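Trimming idle time out of recorded demos with Sumum

I've been training a small pick-and-place policy on teleoperated demos, and my first few models had an annoying habit: they'd reach for the snack bar, stop, and just sit there thinking about life. The fix was in the data. I had loads of steps where the arm barely moved, and the model learned those too!

My task is protein bars and a white dish, one bar at a time.

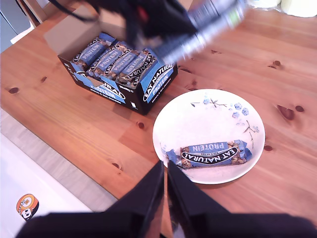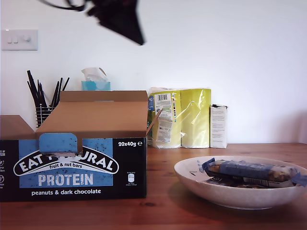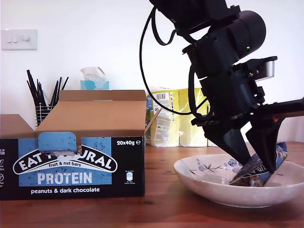 Can I just delete every step where the arm isn't moving? You can, but you'll probably wreck your grasps. The arm holds nearly still while the fingers close, so a filter that only looks at joint speed throws out the very part you care about. Check the gripper command as well.

So, the steps I use now:

1. Open the episode in Sumum and plot joint speed and gripper command on the same time axis. I skipped this at first and regretted it.

2. Mark a step as idle only if joint speed is under your threshold AND the gripper command hasn't changed in the last 15 steps. Start low with the threshold and nudge it up.

3. Keep the first 2 steps of each idle stretch (I cut them all once and the playback got really jumpy).

4. Cut the same indices from every camera stream. If you resample the video separately, the pictures and the actions drift apart, and that's a miserable bug to track down.

5. Rebuild the action chunks after cutting, never before. Otherwise you get chunks that still point at steps you've removed.

6. Export with the Plirketti writer and play back a handful of episodes by eye.

On my set, one long episode went from 700 steps down to some 520, mostly from the start, where I was fiddling with the leader arm. I also dropped 22 episodes completely. Keep the raw files somewhere safe, you'll want another go at that threshold.

Contact: Hollis Robot Notes | © Hollis | Back to top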